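Open afternoon at the Waltarach showroom

I got back from Waltarach's open afternoon with sore feet and a phone full of pictures (most of them blurry, I walk too fast), and I promised a few of you I'd put something up. It was the grippers I went for, so let's start with the grippers.

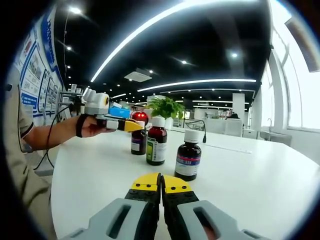
One reader had already written in before I got this page up, wanting to know why anybody would bother with a gripper you hold in your hand when the whole idea of a robot is that you don't have to be there. Fair enough! I asked pretty much the same thing at the table. The answer I got was that you do the job yourself first, with the same kind of fingers the robot is going to have, over and over, and the recordings are what the robot learns from. So you are there at the start, and then later on (they hope) you aren't.

Two hand-held grippers at the table, and three brown bottles with white caps to try them on. I liked the yellow tips, you always know where your fingers end. The other gripper has a round lens with a yellow ring on it, and a strap around the wrist of the person holding it, which I'd want too if I was reaching over a table with somebody else's equipment.

You get a turn if you ask, and I asked. It is so much harder than it looks! I use my hands all day long and never think about it, and then you take away three fingers and all the feeling and suddenly a bottle is a very slippery customer. My first grab was way too high, right up by the cap. The second one was better. On the third I got cocky and knocked over the neighbor. They told me everyone goes for the cap.

The project this all belongs to is called Fusis, and the plan is to have a robot sort and shelve small bottles and boxes in stockrooms. They want 3,000 recorded pickups before they let a robot arm try it without help, and they were just past 2,000 when I visited. The afternoon I was there added 236 more, counting the visitors' tries that were good enough to keep. I never found out if any of mine made it in, and I'm guessing no.

What surprised me was how much of the talk was about the dull stuff. Labels, for one. A bottle that's turned the wrong way is a different problem from the same bottle facing you, so they keep turning them between tries and start over. Glass was the other big topic — it shines, and the shine moves when you do. I'd figured the squeezing would be the hard part, but I heard a lot more about seeing than I did about squeezing.

There was a short talk at 3 about a stockroom trial in Trenden, planned for February. It'll be one aisle, nights only, with a person on hand the whole time. Somebody in the back asked what happens when it drops one, and the speaker said it stops, and then a person gets the mop. Good answer, I thought. The slides went by too fast for me to write down the rest, so if you were there and took better notes, please send them over.

I also talked for a while with a couple of people from Mizuno, who make rubber pads for gripper fingers and had brought a whole bag of samples. Some were soft like an eraser and some were more like a shoe sole. I got to keep one of the soft ones and it's sitting on my desk now.

If you want to go, they're doing another afternoon in the spring. It's free, but you need to put your name down on the Waltarach site, and I'd get there early because the line for the grippers gets long after the talk. Wear sleeves you can push up. And go for the middle of the bottle!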